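Four pairs of gloves and one clip hanger, reviewed by the person who washes them

The shed gets through gloves the way other people get through biscuits, so in August I bought a Gider clip hanger from Meireles and a bag of cheap dotted knits to go with it. 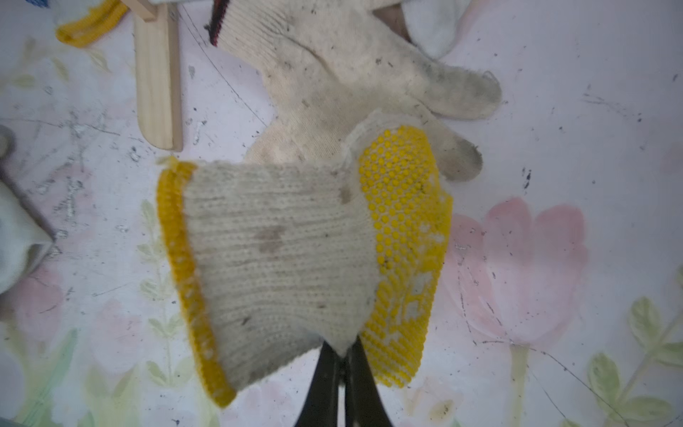 Plelley Allotment Society — Tools and Kit Group

The gloves first. Knitted fabric, rubber dots, a coloured edge at the cuff so you can tell them apart in theory. Grip is decent until the dots start to wear, and after that you are holding your fork with a sock. Pale cream is a bold colour for anything that meets soil. I wash mine at 4 on a Thursday, and the fingertips stay grey whatever I throw at them. Itzel Mendoza swears by soaking overnight. Hers are grey too.

The hanger is better. It's a metal frame with plastic pegs in the sort of colours you'd find in a bag of sugared almonds, and the pegs bite properly on a thick cuff.

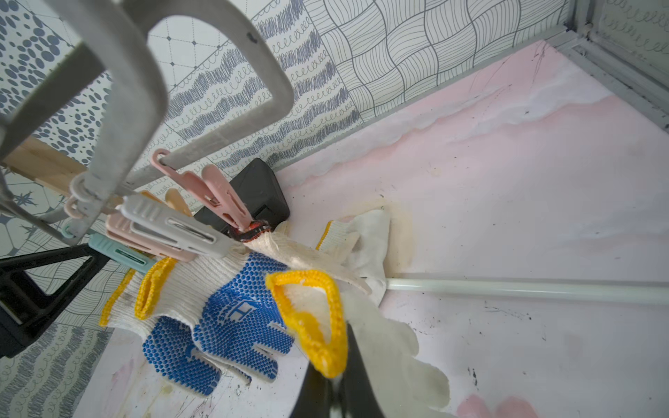 My complaint is that they swing into each other and bunch up, so you spend a minute untangling pink from grey before you can hang anything. Clip by the cuff, fingers down. I tried it the other way and got gloves with a crease across every knuckle.

Folding it up is a two-handed job — three if it's windy.

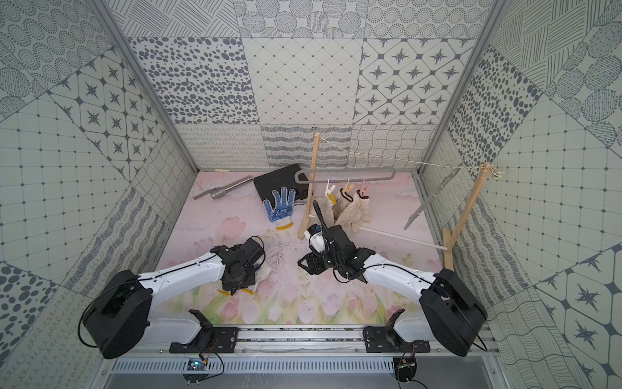 It also wants a bit of space underneath, as grit drops off the knit for as long as you're handling it, and a pretty surface below will show every speck. Ask me how I know.

Hanger: keep. Gloves: fine for the money, and I've already ordered more.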